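Lazaridis Releases Darkska 5, a Planning and Perception Stack for Tabletop Sorting

BOMUMTHORPE, July – Lazaridis today released Darkska 5, the latest version of its software for pick-and-place work with a single arm and a two-camera setup. The release replaces the fixed task scripts of earlier versions with a planner that reads the state of the table before each move and again after it. It also adds a new way of matching objects between a wrist camera and a fixed camera.

Blocks and basket at the Fellen test site, from the wrist camera and then from the fixed camera: 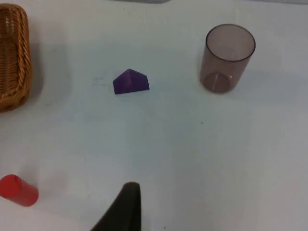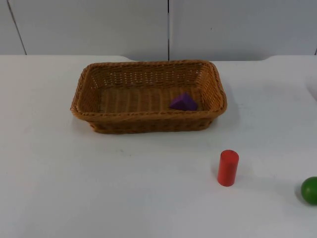
Darkska 5 keeps one list of objects for the whole workspace. Each camera adds to the list with its own estimate of position, shape and color, along with a score for how far that estimate can be trusted. When the two cameras disagree, the software does not average them. It keeps both estimates, marks the object as unsettled, and plans a short arm motion that gives the wrist camera a second view. Only settled objects can be picked.

The same rule applies to containers. Earlier versions stored a basket or tray as a flat outline on the table, which led to placements that were correct on paper and too close to the rim in practice. The new version stores a floor height, a rim height and a wall slope for each container. The planner uses these to choose an approach angle and a release height. Containers with open weave or other gaps in the walls are handled by a separate fitting step, because depth readings that pass through the gaps were a common source of bad wall estimates in Darkska 4.

"Most of the faults we logged in version 4 were bookkeeping faults," said Christos Michailidis, who leads perception work at Lazaridis. "The arm went where it was told. The software had lost track of whether an object was in the container or beside it, and the next step was planned from the wrong state. We spent the larger part of this release on that one problem."

Motion planning has been rewritten as well. The planner now works on a rolling window of 5 steps and discards the rest of the plan whenever the object list changes. Replanning takes 60 milliseconds on the reference computer, down from 700 in the previous version. Operators can set a limit on how many times a step may be replanned before the arm stops and asks for input. The default limit is three.

Transparent and tinted objects remain a known weak point. Darkska 5 includes a detector for clear plastic that works from edges and reflections in the color picture and ignores depth readings inside the outline. The detector is off by default and should be treated as a preview. Lazaridis advises against using it for objects that must be placed upright.

The tooling around the planner has changed in ways that will affect current users. Task files from version 4 must be converted with the supplied script, which flags any step that relied on a fixed position. Camera calibration files carry over unchanged. The log viewer now shows both camera views on one timeline next to the object list, so that a user can step back to the point where an estimate went wrong. Logs can be replayed against a newer build without the arm attached.

"Replay is the part our own engineers use most," said Rafail Chatzigeorgiou, who manages the test program at Fellen. "We keep a set of 18 recorded sessions that every build has to get through before it goes near hardware. Some of them are dull – a few blocks, one basket, plain background – and those still catch regressions."

Darkska 5 runs on Linux and supports arms that accept joint position commands over a standard network link. Parallel grippers and soft-finger grippers are both supported. Suction tools are not supported in this release. A list of tested arms and cameras is included in the installation guide.

The software is available now to customers with a current support contract. Evaluation licenses can be requested from the Lazaridis office in Bomumthorpe. Version 4 will continue to receive fixes for safety-related faults, but no new features are planned for it.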